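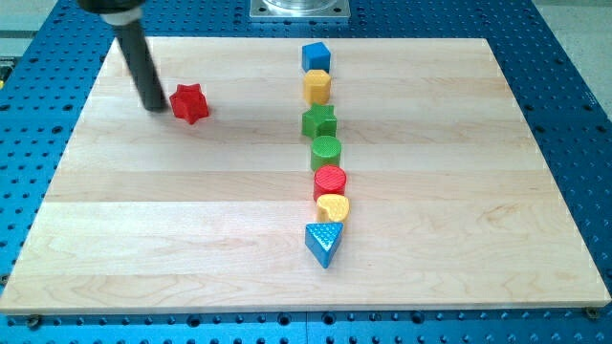 Robot tidies the toys, slowly – but don't bin the mop yet

18/04/2019
Print | E-mail
14 comments | 62 shares

Can a machine clear up after the kids? Sort of. If you have the time.

That was the short version from an open afternoon at Puver, the small robotics outfit that moved into the old carpet showroom last year. Visitors got to see an arm pushing toy blocks about on a wooden board, and to ask the question everyone asks, when can I have one at home.

Not soon, said Sotiris Katsaros, who runs the tidying project. "People see it shift a star or a heart and think it could do the playroom. It can do a board. A playroom is a different animal."

The job sounds like nothing. Coloured plastic blocks, red, blue, green and yellow – cubes, cylinders, stars, that kind of thing. The arm gets an instruction such as "put the blocks in a line" or "move the red star over to the cylinder" and has to work out the rest. It has no fingers. It has a dark grey rod, and it nudges.

Why no fingers? Cheaper, and less to break. Katsaros says picking things up is a whole other set of headaches and his team wanted to deal with the deciding first. Which block, which way, when to stop. A toddler manages it. The arm was, on the afternoon we went, a good deal slower than a toddler, though it complained less.

Round shapes are the trouble. Push a cylinder a touch off centre and away it goes to one side. Stars are awkward too, the rod catches between the points and the block spins. Cubes behave themselves. One visitor asked if they couldn't just use cubes then. Katsaros said that would be a bit like teaching somebody to wash up using only plates.

The firm has logged 2000 tries at the lining-up task since it started. Of the last 650, it counts 603 as done properly, meaning each block ended up where it was asked to go without a person stepping in. Not bad. But those are on the same board, with the same blocks, under the same lights. Change the table and the score drops, he admits, and he wouldn't say by how much.

Shops are watching as well as parents. Mistaveck, the homeware chain, has been talking to Puver about straightening shelves after closing time – candles, tins, small boxed stuff that customers leave all over the place. A trial is pencilled in for May at its warehouse branch. One aisle only.

"Facing up takes my evening staff ages and they hate it," said a Mistaveck manager who came along to look. "If it does one bay overnight and does it right I'd be happy. If I have to send someone round after it to check, what's the point."

Fair question and one that came up more than once. A machine that gets most of a job done still leaves somebody with the rest, plus the looking to see which bit went wrong. The cleaning trade has been here before. Upadhyay, which supplies contract cleaners to offices round the town, tried a floor scrubbing machine a couple of years back and sent it back to the makers. It did the corridors well enough. Then it met chair legs.

"It was fine on anything long and empty," the firm's operations lead told us by phone. "We don't get paid for long and empty, we get paid for the loos and the kitchenette." They would look at another one, she added, if it could wipe a worktop with things on it. So far they have not been shown one that can.

Staff at the open afternoon were fairly plain about where things stand. Pushing blocks about: mostly yes. Picking up socks: now and then, in other people's labs, with a fair wind. Folding a fitted sheet: no. Emptying a dishwasher in a kitchen it has never seen: no, and please don't ask for a date.

There is money in it all the same. Puver wants to sell a bench version, working name Kella, to colleges and to firms that want to try out simple sorting. Price has not been set. Around 300 people have put there names down for updates, most of them teachers, according to the firm. A home model isn't on the list at all.

What about jobs? Some worry in the room about that, mainly from people with shop work in the family. Katsaros said he did not see the arm replacing a person on a till or a shelf in the next few years, and that he'd say so if he did. The Mistaveck manager said the trial would not touch anyone's hours. Asked if that would still be so afterwards she said it was to early to tell.

The children present were not bothered either way. Several wanted a go at giving it orders. "Make a face" was tried, twice, and was not understood. "Put the heart with the triangle" went better and got a small round of applause, after a wait.

One grandfather stayed nearly till closing, sat on a folding chair with his coat on. He'd come for the heating advice stall next door. Would he have a robot do the housework? "I'd have it do the oven," he said. "I'd not let it near the china."

Puver plans another open afternoon once the shelf trial has finished. Free, no booking, parking at the rear. The firm says it will put up the results from the Mistaveck aisle whichever way they go, including how often staff had to put things right by hand.

Print this story | E-mail to a friend
14 comments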